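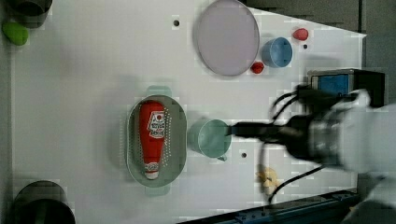

Figure 4-1. Plate, blue cup and small red pieces on a white table.

AVLOW CATALOG FOR TOY LIBRARIES
Section 4: Adding Items and Sets
Last revised December 19, 2020

Before you begin with this section, you must have finished Section 3, in which you create the lending location and print the test label. If the test label did not scan, please go back and repeat step 5 of that section. The items you add now will be connected to the location that is shown in the top bar, and moving them later takes much longer than choosing correctly at the start.

In the examples we use a location with the name Mernwood. Your own screen will show your own location name.

4.1 Single item or set?

Avlow knows two kinds of record. A single item is borrowed alone and has one label. A set has one label for the whole and a list of pieces inside. A board puzzle is a set. A ride-on car is a single item, also when it has a loose key.

Think about how the families return things. If a piece can go missing and the rest is still good to play with, make a set and list the piece. If the toy has no use without the piece, you can keep it as a single item and write the piece in the Check on Return field.

Note: Play food and play dishes are the category with the most questions. We recommend to make a set for each box, and not to give a label to each cup or fruit. Small labels fall off in washing, and a family does not want to scan a whole dinner at the desk.

4.2 Adding a single item

1. Open Catalog and press New Item. The form opens with an empty number. Do not type a number by yourself, Avlow gives the next free one when you save.

2. Type the Title. Write first what the toy is, then what it looks like. "Truck, yellow, with ladder" is found more easily than "Lovely big yellow truck". The title can have up to 200 characters, but on the label only the first line is printed.

3. Choose the Category. If you are not sure, choose Other and correct it later. An item in Other can be borrowed like every item, but it is not shown in the age search.

4. Choose the Cleaning Group. There are four: Wipe, Wash, Soft and Do Not Wet. The cleaning group decides which message the desk sees when the item comes back.

Caution: Any toy with a battery compartment must be in Do Not Wet, also if the outside is fabric. The program does not check this for you.

5. Fill in the Marks field. Write the things that make this toy different from a similar one: a repaired seam, a stitched patch, a name written by a former owner. For a plush toy in the form of a ketchup bottle, a good entry is "red, white patch with green outline, red tomato on it". If two plush toys come back in one bag -- and this happens often -- the desk can see which record belongs to which toy.

6. Set the Loan Period. The standard is seven days. You can change the standard for the whole location under Settings, Loans, but an item that has its own period keeps it.

7. Press Save and Print. If the printer is off, the label waits in the queue and you can continue with the next item.

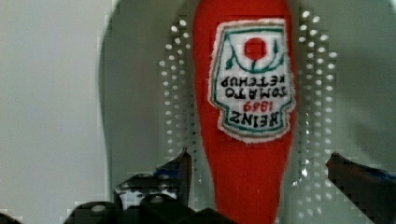
4.3 Adding a set

1. Open Catalog and press New Set.

2. Type the title and choose the category in the same way as for a single item.

3. Press Add Piece. For each kind of piece write a short name and the quantity. Pieces that are the same go on one line. Pieces that have different colors should go on different lines, if you want the desk to check the color.

4. Mark the pieces which are Required. When a required piece is missing on return, Avlow puts the set on hold and it can not be borrowed before somebody releases it. When a piece is not required, Avlow only writes the loss in the history.

5. Choose one cleaning group for the set. If the pieces belong to different groups, choose the most careful one. As an alternative, you can divide the box into two sets and connect them with the Goes With field.

6. Press Save and Print. Put the label on the box or on the bag, never on the lid only. Lids change places.

Note: You can copy a set with the Duplicate button. The pieces are copied, but the history and the Marks field are not.

4.4 Labels

The labels are made for the Rewi desk printer. Other printers can work, but we tested only this one. Use the paper roll in the narrow width and set the darkness to the middle position.

For soft toys do not use the paper label. Print the cloth label, wait until it is cool, and sew it into a side seam with two short stitches at each end. Do not sew it over an embroidered patch, because the needle pulls the threads and the patch becomes loose at the border. If there is no side seam, use a cotton loop and sew the loop at the least visible place.

Caution: Do not use safety pins or staples for any toy, also not for a short time.

After washing, scan the label once. If it does not scan, open the record and press Reprint. The number stays the same.

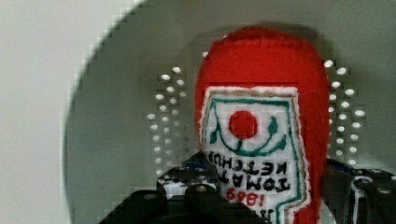

One library wrote to us that their cloth labels became unreadable after only a few washes, and asked if they must give the toys new numbers. They had sewn the labels with the printed side to the outside, and now they fold them so the print is inside, and would like to see this in the manual.

We agree with the advice and thank them for it. New numbers are not needed. To fold the label, bend it in the middle before sewing, with the print inside, and leave one long side open so the scanner can reach it. The folded label is thicker, so for very small toys we still suggest the loop.

4.5 Importing from an old list

If you have already a list in a spreadsheet, you can import it. The largest list we imported in our tests had 1,445 rows, from the Atthorpe location, and it was finished without an error. The file must have one row for each item, and the first row must have the column names.

1. Save the spreadsheet as a CSV file.
2. Open Catalog, Import, and choose the file.
3. Connect each column with an Avlow field. Columns you do not need can stay at Skip.
4. Press Check. Rows with a problem are shown in orange. You can correct them on the screen or in the spreadsheet.
5. Press Import.

Note: Sets can not be imported together with their pieces. Import the titles first and add the pieces by hand -- we know it is slow work. An improved import is planned for February.

4.6 Messages you can see in this section

"Title exists already." Another record has the same title. You can save anyway, but please add something in Marks.

"No cleaning group." The record is saved, but it can not be borrowed.

"Error 225." The label printer does not answer. Check the cable, close the printer cover and press Try Again. If the message comes back, restart the printer first and then Avlow.

Continue with Section 5, Members and Deposits.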